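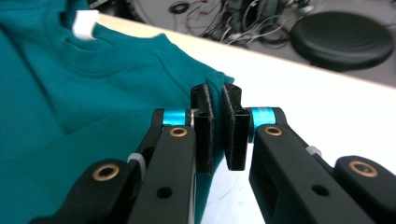 *Figure 7.1. A teal-green shirt held at its edge by a two-fingered gripper over a white tabletop.*

# Chapter 7: Collecting and Preserving Regional Dance Music

## Introduction

Much of the dance music heard in towns and cities over the past century was never written down. Bandleaders taught new pieces by ear, singers changed verses from one evening to the next, and arrangements were passed along in the form of a few marked sheets or not at all. For the student of this music, the surviving recordings are often the main source of evidence. The people who gathered those recordings, whether or not they thought of themselves as scholars, decided to a large extent what can be studied today.

Chapter 6 dealt with the dance band as a working group: its instruments, its leadership, and its place in the social life of a town. The present chapter turns to the record of that work. It considers how recordings come into a collection, how they are described, and how a student may use them with proper care.

## The Private Collection as a Source

Private collections differ from institutional ones in several respects. A library or archive usually acquires material under a written policy. A private collector follows personal taste, local contacts, and the limits of a household budget. The result may be very deep in one area and thin in another, and the student must learn to recognize both conditions.

The Evangelista Collection, to which this chapter returns several times, is a useful case. Wilfredo Evangelista began buying secondhand records in Tallville as a young man and continued for most of his working life. He favored small dance bands with a singer and a horn section, and he had little interest in solo guitar or church music. When the collection was transferred to the Skillcombe Music Library, it held 1083 discs and 80 reels of tape. Of the discs, 752 had been entered in his own handwritten ledger. The rest carried no notes beyond what was printed on the label.

The ledger is of great value to researchers. Evangelista recorded the title, the band, the seller, and the price paid, and he often added a remark on tempo or on the dancers' response when a piece was played at a social event. He did not record the condition of the disc, and he seldom named individual players. Jennylyn Magbanua, who cataloged the collection, kept his spelling of band names even where it differed from the label, and entered the label spelling in a separate field. This practice is discussed in Section 7.3.

## Radio and the Local Listener

Collectors and broadcasters have often depended on each other. In Tallville, the Tuesday evening program *Dela Peña's Dance Hour* drew many of its records from private shelves, and listeners who heard a piece on the air would search for it in the shops the next day. A program of this kind shapes local taste — it also leaves traces of its own in playlists, letters, and home recordings of the broadcast.

Home recordings present particular problems. Fifty of the tapes in the Evangelista Collection contain portions of the *Dance Hour*, and on several of them the opening announcement is missing. In such cases a performance may be identified only by comparing it with a commercial disc or with the memory of a listener. Students should treat both kinds of identification as provisional and should state which has been used.

## Terms Used in This Chapter

**Provenance.** The history of an item's ownership from its first sale or creation to the present.

**Matrix number.** A number marked near the center of a disc, identifying the recording from which it was pressed.

**Take.** One complete or partial performance of a piece made during a recording session. Two discs with the same title and band may contain different takes.

**Nolter list.** A table that sets the collector's description of an item beside the cataloger's description, without altering either. The blank form is given at the end of the chapter.

## Before You Read

Select one dance recording that is available to you in any format. Write down the information supplied with it, and then listen to it twice without stopping. On a separate sheet, note the instruments you hear, the order in which they enter, and any point at which the singer and the band appear to respond to each other. Keep both sheets. They will be needed for the listening exercise in Section 7.2.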